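Garra paralela Skorham para bancada e tarefas domésticas

Ref. 1126. Fornecida com suporte de punho, dois dedos planos e cabo.

A garra Skorham destina-se a braços leves de investigação e ensino. Os dedos são intercambiáveis e fixam-se com parafusos normais. A abertura regula-se por software. O controlador Jiritz é vendido em separado e aceita a maioria dos braços com ligação série.

O que já faz em casa

Recolher objetos pequenos e leves de cima de uma mesa é a tarefa em que temos mais confiança. Peças de espuma, tampas, molas da roupa e blocos de brincar são apanhados um a um e passados para outro recipiente. Nos nossos ensaios, In-ho Ryu fez 200 recolhas com peças de espuma e a garra falhou 25. Quase todas as falhas aconteceram com peças encostadas umas às outras.

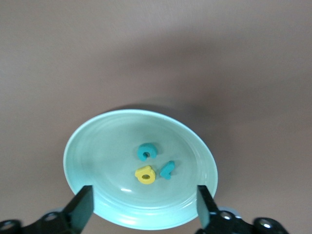 A loiça vidrada continua a ser mais difícil. Os reflexos confundem a estimativa de profundidade e a aba inclinada deixa pouco espaço aos dedos. Para retirar objetos de dentro de um prato, recomendamos uma aproximação vertical e velocidade reduzida. Levantar o próprio prato pela borda é possível com os dedos de borracha Uçar (opcionais), mas não aconselhamos fazê-lo com loiça cheia.

O que ainda não faz

Não lava loiça, não dobra roupa e não deve trabalhar sem supervisão perto de crianças. Os dedos não são estanques. Numa linha de embalagem, serve para separar peças soltas a ritmo lento; quem precisa de cadência industrial deve procurar outra solução.

Dados gerais

Carga máxima: 400 g
Dedos incluídos: 2, planos, pretos
Opcionais: dedos de borracha Uçar, controlador Jiritz
Garantia: 25 meses

Encomendas e apoio técnico

Distribuição: Rasbridge. Para dúvidas de montagem, contacte Birsen Türkmen. As encomendas recebidas até às 15h seguem no próprio dia útil. Em julho, o prazo de entrega dos opcionais pode ser mais longo.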